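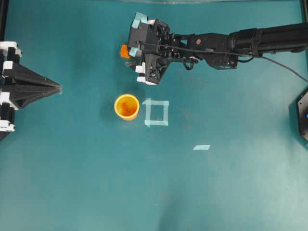

The budget sheet had been open on my laptop since seven in the morning, and the bottom line still said 391.

That was what we had left to spend before the end of December. After that the money went back to the company and we would have to ask for it again in spring, with a new form. I had been at Cairns long enough to know what happened to people who asked again in spring.

My sister ran the bench. She was better with her hands than I was, and I was better with invoices, so that was how we had split it when the two of us were hired. She had the arms going when I came in with my coffee. I sat on the stool by the door and read her the list.

"Finger pads," I said.

"Yes."

"Spare servo for the wrist."

"Yes."

"A second spare servo."

She thought about it. "Is that the Zakport one or the Ultow one?"

"Ultow. Zakport doesn't ship before January."

"Then I don't know," she said. "The last Ultow one had a bad connector."

I wrote "bad connector" in the notes column, under the other place where I had written "bad connector."

The big item on the list was the Zavinix gripper set. It was a matched pair with molded fingers and a proper housing, and it cost 647. I had printed the quote and folded it in my shirt pocket, which was silly, because I had it on the laptop too. I'd been carrying it for most of a week. The man on the phone had told me the price was good until the end of the month, and he had said it in the voice people use when the price will also be good next month.

"Six forty-seven," I said.

"I know what it costs."

"We have three ninety-one."

"I know what we have."

She moved a cup over by an inch and went back to her chair.
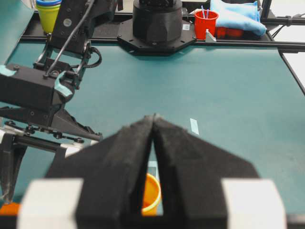 *The cup job, left gripper, fingers closed.*

The job was small things and cups. It was a dull job, and it was the one the company wanted, because a customer in packaging had asked whether two arms could do it and somebody upstairs had said sure. We had until the end of the quarter to show them. My sister had taken the cups from her own kitchen. I had offered to expense them and she had looked at me like I'd offered to expense her shoes.

"Tell me what the new set does that the printed one doesn't," I said. "I have to put something in the box."

"What box?"

"There's a box on the form. Justification. It takes four lines."

She leaned back. "The printed ones flex. When they flex, the tips don't meet where they should. So I put tape on them, or foam, and then that wears and I have to do it over. I lose a morning every time."

"How many mornings?"

"Four last month."

I typed that. It took up one line. I left out the part about tape, because the person who read these forms had once sent back a request with the word "tape" circled and a question mark next to it.

"Four mornings of you costs more than the gripper," I said.

"So put that."

"I can't. You're on a different budget. Your mornings are free, as far as this one goes."

She laughed, and then she saw I meant it.

I went through the list again and started taking things off. The second spare servo went first. Then the label printer, which I had wanted and she hadn't. Then the good cable, the shielded one, which hurt. Even with everything gone but the Zavinix set we were 256 short. I did the subtraction twice on the back of the quote, in pencil.

"What about one?" I said.

"One what?"

"One gripper. Half the pair. Would they sell us a left?"

"You'd have to ask."

So I called. I got the same man. I could hear him eating. He said they didn't break up the pairs, and I said that was too bad, and neither of us hung up. He asked what the job was. I told him small things and cups. He asked what we were using now and I told him that too, including the tape, because he wasn't going to circle it.

"You could just buy the fingers," he said.

"The fingers are separate?"

"Fingers are a wear part. They'd bolt onto anything with the right holes. You'd need to drill your plate."

I put my hand over the phone. "Can you drill the plate?" 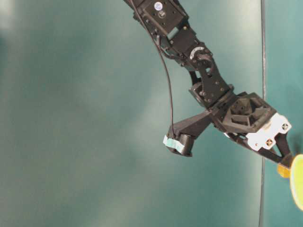

"Which plate?" my sister said.

"The white one. He says the fingers bolt on if you drill it."

She got up and bent close to it for a while – long enough that the man asked if I was still there. I said I was.

"I can drill it," she said. "I'd want a spare plate first. I'm not drilling the only one."

"How much is a plate?"

"Nothing. Ask for the drawing and I'll print it."

I asked for the drawing. He said he would send it after lunch. I asked for the price on the fingers, both sides, with shipping, and when he read it out I wrote it down and drew a line under it. It fit. There was enough left over for one servo, and I put the servo back on the list.

The justification box still had three empty lines. I wrote "wear part" in the first one. I had never gotten to use it before, and I thought it looked good there.

"Ultow or Zakport?" I said.

"For the servo?"

"For the servo."

She had already turned back to the bench. "Ultow," she said. "But check the connector when it comes."

I typed that in the notes, saved the sheet, and went to find out who was still in the office to sign it.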